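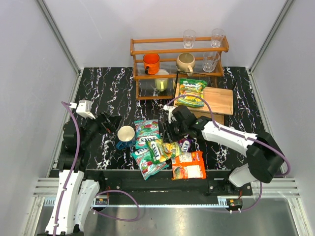 **Handgate two-arm bench kit**

I've been pricing these for our tea room trials at Pakden, so I may as well put my notes up where the rest of you can use them. The kit is $3000 for the pair of arms, and you supply the bench! Freight from Latine took 17 days for us (Murdo Menzies had told me to plan on a lot less, thanks Murdo).

Budget for the stuff around the arms too. I'd put money aside for mugs, glasses, a rack and plenty of lollies, and I'd get shiny bags in different colours, a FOX'S one or whatever your shop has. 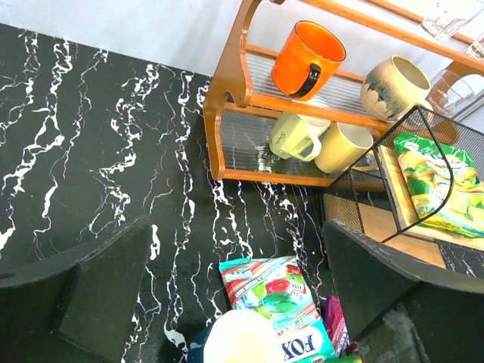
Spare finger pads come in packs of 6 and I'd order one with the kit, it saves paying freight twice. Same goes for cable ties – you'll never have enough of the little white ones. Lanying Liang wants a third arm in March but I've told her to wait for the new price list.

Orders go through Fengying Xu at the Duan office. Ask her for the 3 year cover, it's cheaper when you buy it up front.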